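Monday, February 26, 2018

## A morning at the Reisinger paper mill, Skurkau

The mill sits on the river side of Skurkau, past the bus depot. Visitors park on the gravel lot by the weighbridge and walk back to the gate. I got there early and signed in, and the guard handed me earplugs and a yellow vest.

Reisinger makes envelope paper and a heavier stock for folders. The open day covers the pulping hall, one of the two paper machines, and the finishing room. The other machine was down for a felt change, so we only saw it through the door.

The pulping hall is the loudest part. Bales of waste paper come in on a belt and drop into a vat the size of a small swimming pool. Staples and plastic windows get pulled out in the next step. Our guide told us the mill takes in 681 tons of waste paper in a normal week, most of it from printers and offices in the region.

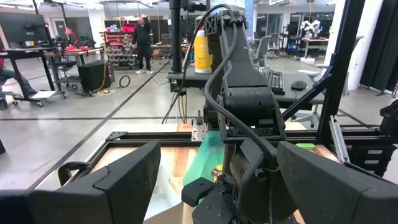
*Report by Edeltraud Stöckli | Mills & Workshops*

From there we went up a steel staircase to the paper machine. You walk along it on a grating, and it is very warm near the drying cylinders. I took my coat off halfway and carried it for the rest of the tour. The web runs from the wet end to the reel without anyone touching it, but if it breaks, the crew has to feed it back through, and that can take half a shift.

The machine was built by Ekgate and has been rebuilt twice. The older frame plates are still bolted on, with the paint worn off where people lean.

Finishing was my favorite stop. Reels are slit, cut to sheets, and wrapped in reams. Two women at the end of the line still check folder stock by fanning it with a thumb. One of them let me try. I missed a creased sheet that she caught right away.

Lunch was soup and rolls in the canteen, paid for by the mill. The shop by the gate sells seconds by weight. I bought a pack of gray folder stock called Arkitcombe, which has a slight tooth and takes pencil well.

The tour lasts two and a half hours and groups are limited to 23 people. Wear flat shoes. The next open day is in July, and you sign up by phone with the gate office.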